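Two-finger grippers for picking up small flat things, what are people running?

Bench Automation forum > End effectors > Grippers

tullolby_bench
Posted May 2021
We have a pair of arms facing each other over a white table and I'm trying to settle on one gripper for both. At the moment it's the Plaveck two-finger on each side. I've been lent a Brondier for a fortnight to compare. The work is small stuff: round tins, lids, sheets of paper, stamping and dabbing on grid paper so we can measure where the marks land. Budget for the pair is $3631 and the Brondiers would eat nearly all of it.

gearlash
I've had both. The Brondier closes more evenly and the force setting means something. The Plaveck jaws are fine but the bottom of the force range is mush. For lids I'd go Brondier.

ibarra_owner
Disagree. For flat parts the fingertip matters more than the body. I ran Ibarra bodies with home-printed tips for two years and they picked up lids that a dearer gripper kept pushing along the table. Spend the money on tips and keep what you've got.

gearlash
Printed tips wear. Mine went round at the corners inside a month.

ibarra_owner
What did you print them in? Mine were nylon and I swapped them each January whether they needed it or not.

gearlash
PLA. Fair enough.

Bhavana Sastry
Before you buy anything, check the mounting. We moved from Plaveck to Brondier and the tool centre point shifted, so every taught position had to be redone. The Brondier body is longer as well, and it fouled the table at low angles. If you're reaching across a sheet of paper nearly flat to the surface, that will bite you.

tullolby_bench
That's a good point, I hadn't measured it. Low approach is most of what we do.

kettle_and_cog
Also the cable. Whatever you fit, leave enough slack for the wrist to turn. I pulled a connector out on the first full rotation and lost an afternoon to it.

Gangadharan Iyer
I'd want to see numbers. Same part, same speed, same approach, then count the misses. We logged 2139 picks on a Plaveck before changing the tips and the misses were nearly all on the approach, with the grip itself holding fine. A new gripper wouldn't have fixed that.

ibarra_owner
Which is what I've been saying.

gearlash
It's one shop's log on one part. My misses were drops.

tullolby_bench
I'll log both properly. Current setup, grid sheet down and the red out on the table:

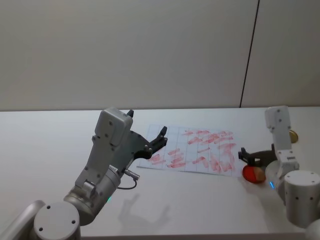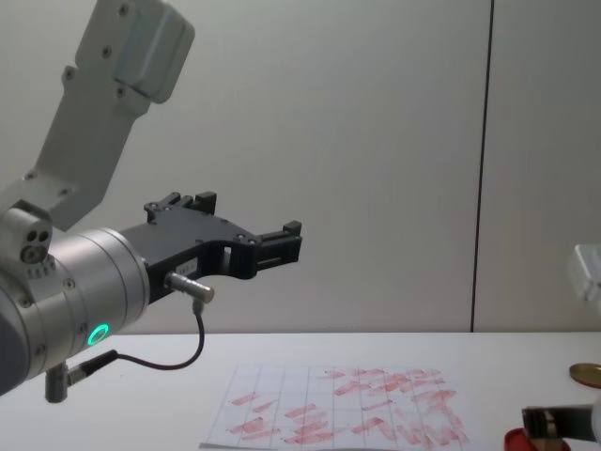 millrace
Do you need to recalibrate the camera after changing only the fingertips?

Bhavana Sastry
If the camera is fixed to the wrist or the stand and hasn't been moved, its calibration still holds. What changes is the tool offset, so measure the new tip length, enter it in the controller, and touch off on a known point before you run anything.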